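Handout 2: Laying out the preparation surface
Module: Domestic Kitchen Practice
Tutor: Graham Parsons
February 1, 2022

2.1 Surface
The layouts in this unit use light wood with the grain left visible. Pale wood shows crumbs and stains sooner than a dark top. The front edge is kept as the reference line for placing items.

2.2 Zones
Back: bowls and trays. A bowl at the back left is within reach of the left hand and leaves the centre free for cutting.
Middle: the item being worked on.
Front: peel and trimmings, for clearing at the end of each task.
Cloths and sponges have no fixed zone. Record their position on sheet 11.

2.3 Layouts for comparison
Mark the bowl first on each outline plan, then the remaining items.

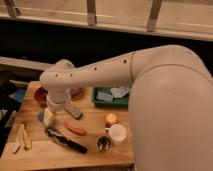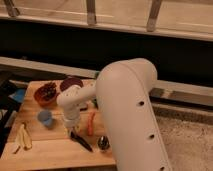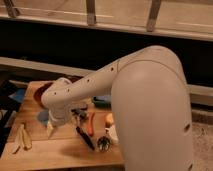

Delia Ardeleanu objects to the front zone for peel: at the Zutport kitchen she had it moved to the back, next to the bowl, and found the front edge easier to wipe down between tasks. She would also put knives on the right with the blade facing away from the user, whatever is being cut.

2.4 Exercise
Draw both arrangements, peel at the front and peel at the back. For each, trace the path of the hand from the cutting position to the bowl and from the cutting position to the peel. Note any point where the path crosses a knife.

Reading: Rahman, Kitchen Work Surfaces, p. 417. The section on cloths is deferred to the March session.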